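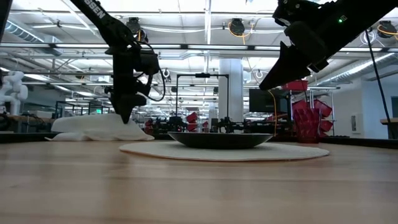
White cloth, loosely folded, left side of the table.

Ticket 116: Oil finish on wooden worktop still tacky
Product: Dollex worktop oil, clear satin, 1000 ml tin
Supplier: Ustance
Status: Closed
Category: Finishes / curing

Reported fault
Second coat remains tacky to the touch three days after application. Marks when a mug is left on it. A paper towel sticks and leaves fibres. First coat gave no trouble. Worktop is unstained solid wood in strips, supplied unfinished by Gommont. Customer asks whether a third coat will harden the surface.

First response
Do not apply a third coat. Fresh oil over uncured oil will slow the lower layer further. Please send the following:
- how long between first and second coat
- how the oil was applied, and whether the surplus was wiped off
- room temperature overnight
- anything used to clean the wood between coats
- batch code from the base of the tin

Customer reply
Coats were five hours apart. Oil put on with a brush, left to soak in, not wiped. Room is heated in the day only and drops to 16 degrees at night. Surface was wiped between coats with Hauser surface cleaner. Batch code not legible, as oil has run down over it. The underside was given one coat on the same day and is hard.

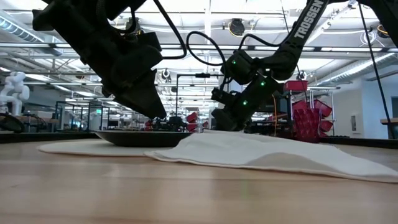 Posted by Meifang Yin, Finishes Support
October 25, 2022

The underside result is useful. Same tin, same room, one coat, no cleaner, and it has cured. I am treating the oil as sound and will not ask for a sample at this stage.

Temperature is on the low side but within the range on the tin. It will lengthen the drying time. It would not on its own account for a surface that takes fibres after three days.

Two causes remain:

1. Surplus oil. The second coat soaks in much less than the first, as the grain is already part filled. Whatever is left standing on top forms a skin and stays soft beneath it. Brushing without wiping nearly always does this on a second coat.

2. Cleaner residue. If the cleaner leaves anything behind, the oil sits on that and does not bond with the wood. I do not have the contents of the Hauser bottle to hand, so cannot rule it in or out.

To separate the two, pick an area at the back that was brushed but not cleaned, if there is one, and press a thumb on it for a few seconds. Compare with an area that was both brushed and cleaned.

Customer reply
There is a strip along the back wall that the cleaner did not reach. It is as sticky as the rest, perhaps slightly worse.

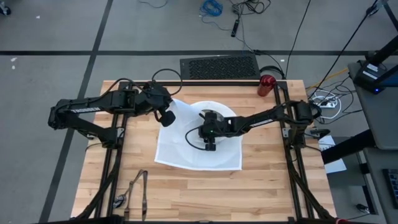

Fix advised

Cause taken as surplus oil. Cleaner not implicated, though plain water on a well-wrung cloth is preferred between coats.

Dampen a lint-free cloth with white spirit and rub a small area along the grain. Turn the cloth often. Wait 10 minutes, then wipe with a dry one. If the tackiness lifts, carry on over the whole top in sections. Keep a window open and no flames in the room.

Leave overnight with the heating on. If patches remain soft, go over those with a fine non-scratch pad and a little more white spirit, then wipe again. Sanding is a last resort, as soft oil clogs the paper straight away.

Lay used cloths out flat outdoors to dry before they go in the bin. Oily cloths left in a heap can heat up and catch fire.

Customer reply
Most of it came off with the first pass. Two patches by the sink needed the pad. Now dull in places but no longer sticky. Can it be recoated?

Yes, after a further two days. Use a cloth for this coat, put on as little as will wet the surface, and wipe off all surplus within the time given on the tin. The dull places should even out. Keep water off it for a week.

Note added for Ustance: the leaflet supplied with the tin mentions wiping off under the first coat only. Asked for the line to be repeated under the second.

Customer confirmed recoat hard after two days. Batch code never obtained. Ticket closed.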